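学園祭模擬店「ハンバーガー」における食品ロス削減の主張を検証する
生活経営ゼミ 課題研究報告(第3班)

1. はじめに
「事前予約制にすれば食品ロスは減る」。学園祭の手引きにも、先輩たちの引き継ぎ資料にも、ほぼ同じ文が載っている。ところが根拠となる数字はどこにも書かれていない。私たちの班はこの一文を疑うところから始めた。昨年度の報告書では予約制が「大成功」とされているが、比較対象となる年の廃棄量が記録されておらず、何に対する成功なのか読み取れなかった。

2. 方法
対象は5月の学園祭に出店したハンバーガーの模擬店である。予約の受付には無料の注文フォーム「Andero」を使い、当日の販売記録は班員が紙の表につけた。廃棄量の定義は、閉店時に残ったバンズと具材のうち、持ち帰りも転用もされなかったものとした。この定義を決めるのに二回分のゼミを費やしている。班員が食べた分を廃棄に含めないと、いくらでも数字をよく見せられるという指摘が出たためで、最終的に「班員の試食」は別の欄を設けて記録した。 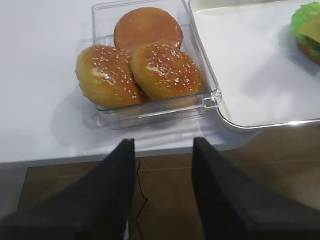

仕入れはGrurbridge商店に一括で頼んだ。バンズは袋単位でしか買えず、予約が一件増えるたびに一個ずつ発注を増やすことはできない。予約制の効果を論じる資料の多くはこの単位の問題に触れていない。予約数がどれほど正確でも、袋の端数は残る。

3. 結果
予約は62件で、このうち受け取りに来なかったものが27件あった。半数近くが無断キャンセルになった計算である。代金は受け取り時に払う方式だったので、予約した側に損はない。予約分は先に取り置いていたため、午後2時の時点で当日客を断りながら、裏には渡す相手のいない商品が並んでいた。取り置きを解除する時刻を決めていなかったのは班の失敗であり、制度の欠点とは分けて考える必要がある。

来場者へのアンケートも行ったが、回答の扱いには慎重でありたい。「食品ロスに関心がある」という項目にはほとんどの人が「はい」と答えた。模擬店の前で学生に聞かれて「いいえ」と書く人は少ないだろう。関心の高さを示す証拠としては弱いと考え、考察では使わなかった。

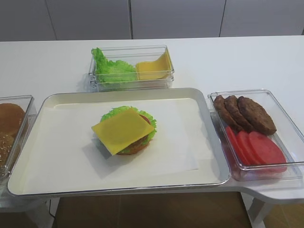 具材の組み合わせを客が選べる方式についても、引き継ぎ資料には「食べ残しが減る」とある。確かに、ピクルスを抜いてほしいという注文は多かった。しかし抜かれたピクルスは容器の中に残るだけで、捨てる場所が客の皿から店の裏に移ったとも言える。食べ残しだけを測れば改善に見え、店全体で測ると差がはっきりしない。この点は班内でも意見が割れた。

4. 聞き取り
留学生で飲食店でのアルバイト経験があるYaryna Semeniukさんに話を聞いた。以前働いていた喫茶店「Tymoshchuk」では、予約の有無より仕込みを二回に分けることを重視していたという。「朝に全部切ってしまうと、残ったときに戻せません」とのことだった。説得力はあるが、一店舗の経験談であり、模擬店の半日営業にそのまま当てはまるかは分からない。

5. 考察
需要予測アプリ「Skunance」の導入も検討した。月額998円で、紹介ページには利用店が2,000を超えるとある。ただ、利用店の数は廃棄が減ったことを示さない。過去の販売データを入力する必要もあり、年に一度の出店では予測の材料が足りない。見送りが妥当と判断した。
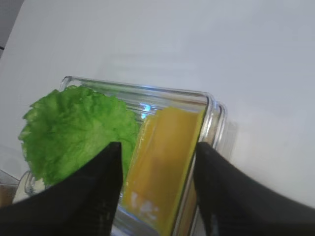 図3 透明な角形容器

以上から、少なくとも今回の形の予約制について、廃棄を減らしたとは言えない。増やしたとも断定できない。前年の廃棄量がないので、私たちも先輩と同じ壁に当たっている。天候の影響も切り分けられなかった。

6. 来年度への提案
(1) 予約時に代金の一部を受け取る。
(2) 取り置きは受け取り予定時刻の20分後に解除する。
(3) 具材の仕込みは開店前と昼過ぎの二回に分ける。
(4) 予約制の有無にかかわらず、廃棄量を同じ表で記録する。

このうち(4)だけは必ず引き継いでほしい。記録表の原本はゼミ室の棚に置いてある。試食欄の書き方は班員によってばらつきがあるため、使う際は欄外の注を先に読むこと。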